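가사·작업장 로봇의 실용성

가사·작업장 로봇의 실용성은 범용 조작 로봇이 가정과 소규모 작업장의 일상적인 잡무를 사람의 개입 없이 수행할 수 있는지를 다루는 로봇공학의 논의 주제이다. 고정된 생산 라인의 용접이나 도장과 달리, 정리, 운반, 세척, 분류와 같은 잡무는 대상물의 형태와 위치가 매번 달라진다. 현재로서는 한정된 조건에서 일부 작업이 가능하나, 일반 가정에 그대로 적용할 수준에는 이르지 못했다는 견해가 우세하다.

개요
잡무 수행 능력은 통상 인식, 파지, 이동, 작업 순서 계획의 네 요소로 나누어 검토된다. 바닥 청소처럼 접촉이 단순하고 실패의 대가가 작은 작업은 일찍부터 제품화되었다. 반면 물건을 집어 다른 곳에 넣거나, 바퀴 달린 물체를 밀고 당기거나, 천을 개는 작업은 여전히 연구 단계의 비중이 크다. 작업장에서도 사정은 비슷하여, 규격 상자의 이송은 자동화되어 있으나 작업대 정돈이나 부품함 보충은 대부분 사람이 맡는다.

시뮬레이션의 이용
실제 로봇으로 시행을 반복하는 데에는 시간과 비용이 들고 기물이 파손될 우려가 있다. 이에 따라 가상의 방과 탁자, 소품을 구성하여 동작을 학습시키고 평가하는 방법이 널리 쓰인다. 가상 환경에서는 물체의 질감, 조명, 배치를 바꾸어 가며 같은 과제를 되풀이할 수 있다. 다만 마찰, 변형, 미세한 충돌은 재현이 어려워, 가상 환경에서 얻은 성공률이 실물에서 유지되지 않는 경우가 많다. 이 차이를 시뮬레이션과 현실의 간극이라 한다.

바퀴 달린 물체의 취급
손수레와 같은 물체는 잡무 연구에서 자주 다루는 대상이다. 상자나 컵은 들어 올린 뒤에는 손과 함께 움직이지만, 바퀴가 있는 물체는 가볍게 닿기만 해도 굴러갈 수 있다. 손잡이가 가늘면 파지 위치의 오차 허용 범위가 좁아지고, 측판이 있으면 짐을 옆에서 싣는 경로가 제한된다. 짐을 실은 뒤에는 무게중심이 달라지므로 미는 힘도 다시 조정해야 한다.

오르키츠 평가
오르키츠(Orkitz)는 탁자 위 잡무를 대상으로 한 평가 과제 모음으로, 엔히크 시몽이스(Henrique Simões)와 파울라 바르부(Paula Barbu)가 설계하였다. 과제는 모두 20종이며, 적재, 운반, 정렬, 개폐의 4개 군으로 구성된다. 각 방식은 가상 환경에서 2,000회의 시행을 거치고, 물체의 초기 위치는 시행마다 변경된다. 채점은 완료, 부분 완료, 실패의 3단계로 한다. 부분 완료를 따로 둔 것은 물체를 목표 지점 가까이 옮기고도 마지막 정렬에서 벗어나는 사례를 구분하기 위한 것이다.

작업장 적용
스케브니스(Skevness)의 목공 작업장에서는 조카르(Zokar)라는 이름의 보조 로봇을 시험 운용하였다. 하우케 라머스(Hauke Lammers)의 운용 보고에 따르면 빈 용기의 회수와 일정한 크기의 목재 운반은 안정적으로 이루어졌다. 그러나 톱밥이 쌓인 작업대에서 공구를 골라내는 작업은 담당자의 확인을 계속 필요로 하였다. 6월 이후 운용 범위는 운반 업무로 축소되었다.

쟁점
나비드 타라르(Naveed Tarar)는 개별 동작의 성공률보다 연속 작업의 완료율을 기준으로 삼아야 한다고 주장한다. 집기, 싣기, 밀기가 각각 높은 성공률을 보이더라도 이를 이어서 수행하면 오류가 누적되기 때문이다. 매리언 매컬레이(Marion MacAulay)는 사람이 뒤처리에 들이는 시간까지 합산할 것을 제안하였다. 이 기준을 적용하면 작업을 끝낸 것으로 집계된 로봇도 실제 노동 시간을 줄이지 못한 것으로 평가될 수 있다.

안전과 책임의 문제도 남아 있다. 가정에는 어린이와 반려동물이 있고 통로의 상태가 수시로 바뀌므로, 울타리로 구획된 산업 현장의 기준을 그대로 적용하기 어렵다. 원격 조작자가 개입하는 운용 방식을 자율 수행으로 표기할 수 있는지에 대해서도 합의된 기준이 없다.

같이 보기
이동 조작
모방 학습
서비스 로봇
파지 계획

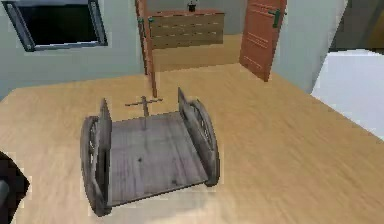 가상 환경의 탁자 위에 놓인 목제 손수레. 바큇살이 있는 바퀴 두 개와 T자형 손잡이를 갖추고 있다.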